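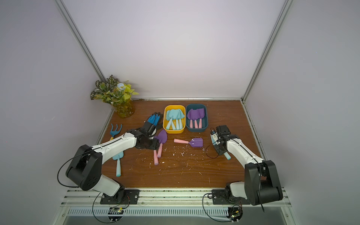
Cavgate Family Clinics
Patient Records and Privacy Working Group
Minutes of the July meeting

Chair: Ailbhe Lenihan
Present: front desk leads from the Gonden and Marulanda offices, medical records, nursing, IT help desk, billing, two patient representatives
Apologies: pharmacy liaison
Meeting opened at 12:05 p.m.

1. Minutes of the last meeting
Approved with one correction. Item 6 should have said that the paper release form stays in use at Marulanda until the new printers are in, not at Gonden. Gonden already has its printers and loves them.

2. Moving to the Troline patient portal
Great news to start with. As of this morning, 1,643 patients have set up a Troline login, and the Gonden front desk signed up 89 of them in one week! The chair thanked the Gonden team warmly and asked what they were doing differently. The desk lead said they stopped handing out the folded leaflet and now offer to sit down with people while they wait – most are done before their name is called. Marulanda will try the same thing starting next week, using the two chairs by the check-in window.

A patient representative said the welcome e-mail still reads like a legal notice and that her husband deleted his, thinking it was a scam. General agreement. Records has a shorter draft that opens with the clinic's name and phone number. The group read it aloud and liked it very much. One change: "proxy" becomes "someone who helps with your care."

Action: records to send the final wording to IT.

3. Proxy access for parents and caregivers
Long and very useful discussion. Parents of younger children can see the full chart. For teenagers the view narrows, and the desk gets most of its difficult calls about this. Nursing has written a one-page script for those calls, and billing asked to have it too, as parents often ring billing first.

Adult children helping an older parent need a signed form from the parent. Marulanda had three forms come back unsigned in the last month. The form puts the signature line on the back, where people miss it. Records will move it to the front and add a box for an end date, so that access given for a surgery or a short illness doesn't run on for years.
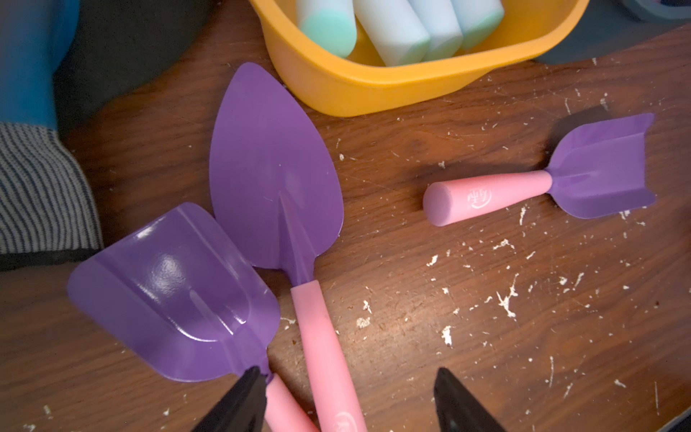
The second patient representative asked if a patient can take access away from a helper without coming in. Yes, from the settings page in Troline, or by phone after the usual identity check. He suggested putting that on the form as well, and everyone thought this was a terrific idea.

Action: records to revise the form; nursing to share the call script with billing.

4. Conversations at the front desk
Gonden has marked a waiting line farther back from the counter and turned both screens away from the door. Staff say people are speaking more freely already. Marulanda has less floor to work with. The desk lead there would like to ask for date of birth on a slip of paper instead of out loud, and has 400 slips printed and ready to go. Used slips go in the locked shred bin at the end of each shift, and the bin key stays with the office manager.

Nursing reminded everyone that the hallway outside the Marulanda lab carries sound. Please finish phone calls with the door shut.

5. Chart access review
Records looked at a sample of chart openings from the spring. Nearly all had a clear work reason. Two needed a follow-up talk, both with staff who had opened their own charts to check a lab result. They were friendly talks, and both people now have portal logins. The rule stays the same: your own record, and your family's, through the portal like everybody else.

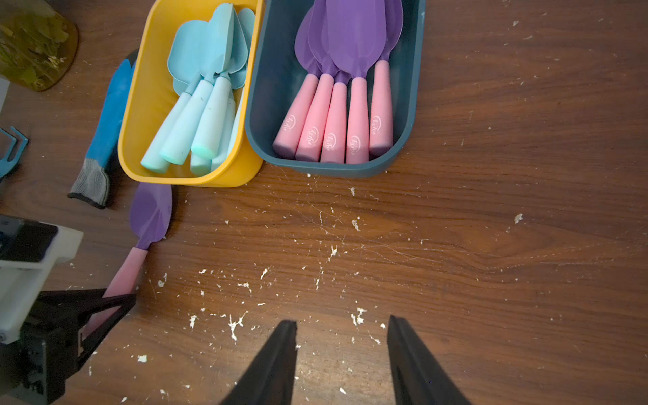
The review will be repeated in the fall with a larger sample. IT can now pull the list in an afternoon, where it used to take most of a week, and got a round of applause for it.

6. Staff refresher training
The new module is shorter and uses situations our own offices sent in. Please keep those coming! Float staff need to finish it before their next shift at either site. Paper copies on request from records.

7. Other business
The fax cover sheet still shows the old Marulanda suite number. Billing to fix it.
Badge photos: anyone whose badge has faded can stop by IT before 3 p.m.

Next meeting in September, same room at Gonden. Please send agenda items to the chair.
Meeting closed at 1:10 p.m.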